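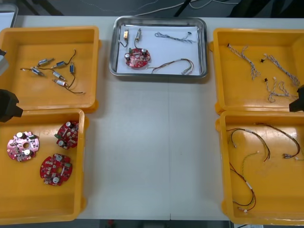
Unit 9: Who gets the house? Property in a divorce

Okay, last week we got through filing and service, so now we're into the part clients really call about. Grab the Bokmont worksheet from the course page before you read on – I'll refer to it a lot.

Start with the two piles. Marital property is, broadly, what either spouse picked up during the marriage. Separate property is what they walked in with, plus most gifts and inheritances. Sounds easy! Then somebody puts an inheritance into the joint checking account and pays the mortgage out of it for years, and you're tracing money through old bank statements (I spent most of one April doing this, and I still dream about deposit slips).

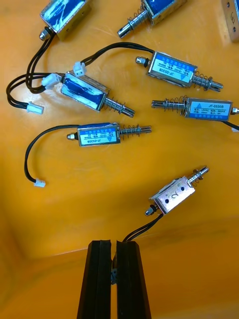

Beatrix Plerau
Adjunct Instructor, Family Law for Paralegals

Let's use our practice couple, the owners of Sezer Bakery. She opened the shop before the wedding, he kept the books for free afterward, and the business grew. Is the growth marital? In many states at least part of it can be, if a spouse's work helped cause it. Check your own state's rule and write down the statute number – I'll ask for it.

Also watch the word "equitable." It means fair in the judge's eyes, and fair might be a 60/40 split. Community property states start somewhere else, see the chart in Unit 2.

For Tuesday: fill in both columns of the worksheet for the bakery couple, including the $3000 loan from her brother. Is it a debt or a gift? Pick one and tell me what paper you'd want to see to back it up.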